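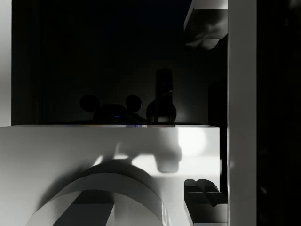
Kazue Higuchi
Research Associate, Event and Hospitality Studies, Ustiteo Institute

Figure 1. Two dark objects side by side on a pale ledge, black background (computer rendering). The left one has a mouse-like outline.

4. Late replies and the final guest count

4.1 The reply deadline as it is practiced

In the previous section we described how the couples in our sample made their first guest list. We now turn to the period between the mailing of the invitations and the day on which the caterer must receive the final count. In the contracts that we read, this day was fixed at 14 days before the wedding. The reply deadline printed on the invitation was chosen by the couple, and it varied much more. Several couples put both dates on the same day, which left them no time for calling the guests who had stayed silent.

Our material for this section is 439 invitations sent by couples who held their reception at the Indatgate garden hall. An invitation may cover one person, a pair or a whole family, and we count it as one household. For each household we noted the date of the reply, the way it was given (card, website, telephone, or through a relative) and whether it was changed afterward. The dates come from the couples' own lists. Some of these lists were kept with great care and others were filled in from memory, therefore we treat the reply dates as less certain than the replies themselves.

4.2 Who replies late

We had expected that guests who live far away would reply later, as they must arrange travel and leave from work. The lists show the opposite. Households that needed a flight were often among the first to answer, and many of them had told the couple of their decision before the invitation arrived. The late replies came mostly from people living near the hall, and in particular from colleagues and from cousins of the couple.

In the interviews, the couples gave different explanations for this. One bride supposed that her cousins saw the invitation as a formality: "They knew that they were coming, and they thought that I knew it too." A groom told us that his colleagues had discussed the matter among themselves at lunch and were waiting to see what the others would do. We cannot decide between these explanations with the present material, and it is possible that both are correct for different guests.

The way of replying also matters. Where the invitation offered both a card and a website, older guests sometimes used the two, with different numbers of persons. Blandine Pons, who coded the lists, marked such cases as "double replies." They required more telephone calls from the couple than a missing reply did. A missing reply can be solved with one question, while a double reply requires first to explain that there is a problem.

4.3 What the caterer does with the number

The caterer working with the hall, Hattori, accepts a change in the count after the final date if it is an increase of no more than 3 persons. Decreases are accepted too, but they are charged in full. Most couples understood the rule only when it was applied to them. Reiko Katayama, the banquet manager, explained in her interview that the kitchen orders meat and fish according to the final count, and that bread, salad and dessert are ordered according to the size of the room. For a reception in the large room, which seats 200, the second group of items does not change at all when a family cancels.

This difference was not written in any contract that we saw. When it was explained to the couples after their wedding, two of them said that they would have worried less during the last week. One said that she would still have called everybody.

4.4 Children and unnamed companions

Two groups of guests make the count uncertain even when all households have replied. The first group is small children, for whom parents often wrote "maybe" beside the name. The second is the companion who is invited without a name. In the seating plans of October, which is the busiest month for the hall, we found places reserved for companions who had no name until the evening before. Couples with a professional planner usually asked for the name together with the reply. Couples without a planner seldom did so, and several of them considered the question impolite.

We return to the question of politeness in Section 5, where the telephone calls to silent guests are analyzed by Yuto Kikuchi's scheme for indirect requests.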